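Kandcombe Site – Simulated Collection Inspection
Station: Talavera tabletop set
Date: May 30, 2020
Result: conditional. See items 3, 7, 9 and 11.

Comments are mine and are not in the template. The template asks for pass or fail and leaves a box the width of a thumbnail for remarks, so I have stopped using it.

1. Version of the scene file matches the one on the release note
Pass. Checked against the Nosasus export.

2. Random seed stored with each episode
Pass. I asked for this in April and was told it was already being done. It is being done now.

3. Episode count agrees with the log
Fail. The log says 2,292 episodes. The folder has 162 fewer. The explanation I was given is that failed resets are logged but not saved, and I can believe that for part of the gap. I would like to see the reset log before I believe it for all of it.

4. Operator instructions posted and current
Pass, barely. The sheet still refers to the old controller buttons on page two. Operators have learned to ignore page two, so they will also ignore whatever gets added to page two.

5. Stop command tested in the simulator
Pass. Somebody always asks why we test a stop in software where no one can get hurt. The same key is used on the Brundano cell, and people's hands learn it here first.

6. Stop command tested on the Brundano cell
Not done. Cell was locked out for the day. Carry over, and do not let this be marked pass on the strength of item 5.

7. Start positions vary enough between episodes
Fail. The placement script has a range setting, and the range setting is at its default, which is small. Objects move by a little and turn by less. The team calls this "varied." A policy trained on it will learn where things usually are and look clever until someone moves them. Set the range by hand and show me a plot of start positions. I don't need a dashboard, a plot will do.

8. Object contact and friction values recorded
Pass. Recorded, yes. Measured on real objects, no. The values came with the asset pack and I have no idea who chose them. Fine for now, but please stop writing "physically accurate" in the weekly notes.

9. Success label checked by a person
Fail. The label comes from a rule that looks at the final object position. I watched 18 episodes marked as successes and disagreed with 4 of them. In each one the object ended inside the target zone after being knocked there. That is a success according to the rule and a bad example to learn from – the system will copy the knocking.

10. Rendered views reviewed for each object
Pass with remarks. Marker task, dark wood table. Lighting is even enough and the grain is on the soft side. The cap end of the marker is easy to make out against the wood. Dark things set near dark things worry me more, as does clear glass, which takes its color from whatever it stands on.

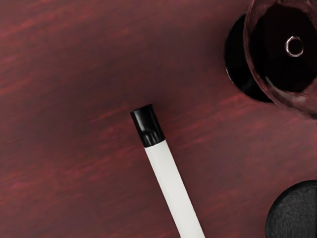

I was told the glass renders "well enough" and that the learning system will sort it out. Maybe. I have heard that about glass on every project I have inspected, and the usual outcome is that the glass gets quietly dropped from the task list. If it stays, count its errors separately so we can see them. An average over all objects will hide them.

11. Views where the target runs out of sight are flagged
Fail. There is no flag. A marker can have its barrel run off the bottom of a view and the episode is stored like any other. I am not asking for those episodes to be thrown out, a real camera will lose sight of things too. I am asking that we know how many we have. Nearly every argument about this set so far has been about numbers we did not have.

12. Held-out set kept apart from training set
Pass. Separate folder, read only. Checked the permissions myself.

13. Storage and backup
Pass. Restore tested on one episode, which opened and played. Try a whole batch next time.

14. Operator breaks and screen time
Pass. Rota is up and the breaks are on it. Whether they are taken is a matter for the shift lead.

Actions before the next round of collection:
– Reset log for item 3
– Range setting and plot for item 7
– Second look at the success rule, with knocked objects excluded
– Flag for out-of-view targets
– Brundano stop test

Collection may go on in the meantime, but anything gathered before item 7 is fixed goes in its own folder and stays out of training until I have seen the plot.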